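How Does a Robot Learn to Pick Up a Plate?

You may have heard that robots can now teach themselves to do chores. Be careful with that sentence. When a grown-up or a website says a robot "learned" something, it is worth asking a simple question: who showed it?

Most of the time, the answer is people. Lots of people, doing the same small job again and again.

Think about how you learned to set the table. Somebody showed you, maybe twice, and you got it. You already knew what a plate was. You knew it could break. You knew which side the food goes on. A robot starts with none of that, so it needs examples. An example is a record of one try at a job: what the robot's camera saw, and how each joint in its arm and fingers moved at every moment along the way.

At a workshop called Skiltport, a team is making examples for a project named Wondlow. The job sounds easy. Pick up a small dish, put it down somewhere else, and leave the mug alone. One try takes 30 seconds. The team wants 2,000 of them.
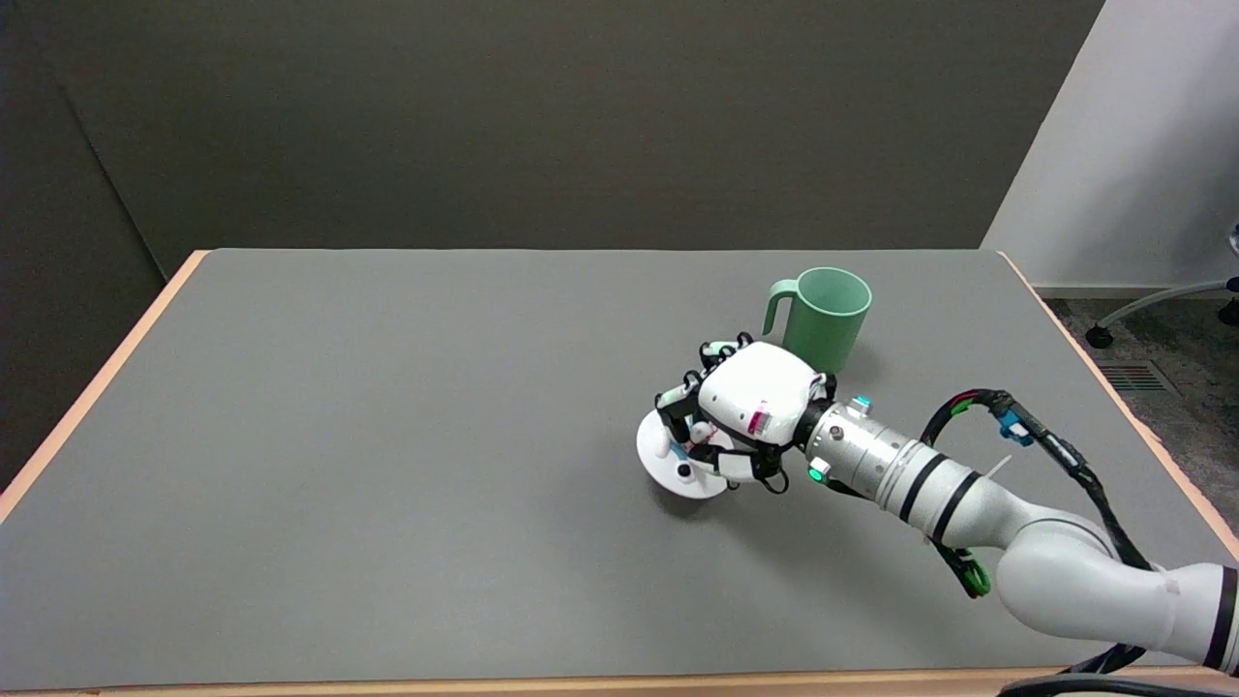 Uchida thinks 2,000 is too few, and says a robot that has only met one dish on one gray table has mostly learned about that table. Move it to a kitchen with a flowery tablecloth and it may reach for a flower.

That is a fair worry. A computer program that learns from examples looks for patterns, and it doesn't know which patterns matter. Suppose the mug is on the same side in every single try. The program might decide that a dish is "the thing next to the mug." Take the mug away, and now what? So the people collecting examples have to keep changing things. They slide the dish over. They turn the mug around. They try different dishes and different lights. It gets boring, and bored people skip steps.

Bad tries are a puzzle too. Say the fingers slip and the dish drops. Should that try be thrown out? Some teams toss every mistake. Then the robot only ever sees jobs that go well, and when something goes wrong it has no idea what to do next. Other teams keep the mistakes but label them, so the program knows which tries to copy. I like the second way better, but it takes more work, and a wrong label can be worse than no label at all.

So the next time you watch a video of a robot clearing a table, don't clap just yet. Ask how many times they filmed it. Ask if it had seen those dishes before — and that table, and that room. Ask what happens with a dish it has never met. If the video doesn't say, you are allowed to wonder.

Try it at home: write directions for picking up a plastic plate, using only words for moving your hand and fingers. Give them to a friend, who must do exactly what the paper says and nothing else. Then move the plate a little to the left and have your friend follow the same paper again.

Wirnon Science Pages for Kids | Contact us | © Wirnon | Back to top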